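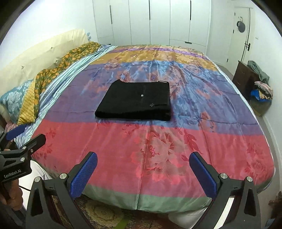

Latest reply, from plomum42: Before you spend money on anything, turn off the silent shutter and shoot the same spot again. I would bet most of the stripes go away.

Plomum Photo Help > Shooting indoors > Dark stripes across gym photos

Posted 31 Oct 2023 by slowshutter

I take pictures at my daughter's volleyball games. Last season they played in the old gym in Tresora and my photos were fine, a little grainy but fine. In September the team moved to the Kalberg sports hall and now a lot of my shots have dark stripes running across them. They go the long way across the picture. Some are faint and brownish, some are dark enough that a player's face is in shadow and her knees are bright. The stripes move from one shot to the next, and in some shots there are none.

Things I have tried:
A different lens. Same stripes.
A different memory card. Same.
Cleaning the sensor with the menu option. Same.
Shooting in raw. Same, and they are there before I do any editing.

My camera is a Cordero mirrorless that I bought used this summer. I shoot at 1/1000 and f/2.8 with auto ISO. I use the silent shutter, as the coach asked parents to keep noise down during serves. Outdoors I have never seen a stripe, including at very fast speeds. I don't see anything wrong with the lights in the hall when I look at them.

Is the camera broken? The shop gives me until the end of the season to return it. Also, is there any way to save the photos I already have? There are some from the first tournament I would like to keep.

bleacher_seat

Camera's fine, it's the lights. Had the same thing at a swim meet. Put it on 1/60 and it goes away.

slowshutter

Thanks. I tried 1/60 at practice and the stripes did go away, but everybody is a blur. I can't use that for games.

plomum42

The answer above is right about the cause. The LED lights in a hall like that go bright and dim many times a second, too fast for you to notice. Your silent shutter doesn't record the whole picture at once. It reads the sensor line by line from one side to the other, and on many cameras that takes a good part of a fiftieth of a second even when the shutter speed says 1/1000. Lines that are read while the lights are dim come out dark. Those are your stripes. In daylight the light is steady, so you get none.

Before you spend money on anything, turn off the silent shutter and shoot the same spot again. I would bet most of the stripes go away. The mechanical shutter gets across the sensor much faster, so there is less time for the light to change during one picture. If your model has three choices (mechanical, electronic first curtain, electronic), pick mechanical for this.

You may still get some shots that are darker or a different color than the ones next to them, or darker toward one side. That is the same flicker, only now most of the picture is landing in one part of it. For that, look in the menu for something called anti-flicker or flicker reduction. It makes the camera wait a tiny moment and fire when the lights are at their brightest. Bursts get a bit slower and the button can feel late. On a lot of cameras it only works with the mechanical shutter, so if the line is grayed out in the menu, the silent shutter is still on.

If that isn't enough, slow down in steps. Try 1/500, then 1/250. At 1/250 you will lose hands and the ball on a hard spike, but a player waiting to receive or a setter with her hands up will be sharp most of the time. At 1/125 in a country with 60 Hz power you are close to one full cycle of the lights and should see very little striping from ordinary fixtures. Some LED fixtures flicker at a much higher rate because of how they are dimmed, and those leave thin, close stripes. Yours sound wide, so I think you have the ordinary kind.

About the noise: ask the coach. A mechanical shutter from the stands is hard to hear over shoes on the floor. If it is a problem, hold off during the serve and shoot once the ball is in play.

About the old photos: in raw you can put a linear gradient over each stripe, raise the exposure and pull the color back toward blue until it matches. It is slow work and the lifted parts will be grainier. I would pick two or three favorites and leave the rest. Black and white hides the color part of the problem completely, and then you only have to fix the brightness.

I wouldn't return the camera for this. Another camera with the same kind of electronic shutter will do the same thing in that hall.

tripod_in_the_trunk

Use a flash. Flash is way brighter than the ceiling lights so you won't see the flicker.

plomum42

Please don't use flash at a volleyball game. Many leagues forbid it, and from the stands it won't reach the far side of the court anyway.

slowshutter

Went back with the mechanical shutter on and flicker reduction on, at 1/500. The wide stripes are gone. A few shots at the end where the scoreboard is still look a little yellow on one side, but I can live with that. Coach didn't notice the sound. The flicker setting was on the second page of the shooting menu, in case somebody else has a Cordero and can't find it. Keeping the camera. I haven't started on the tournament pictures yet.

bleacher_seat

Good to hear. Check that the setting stays on after you change modes, mine is saved separately for each position on the dial.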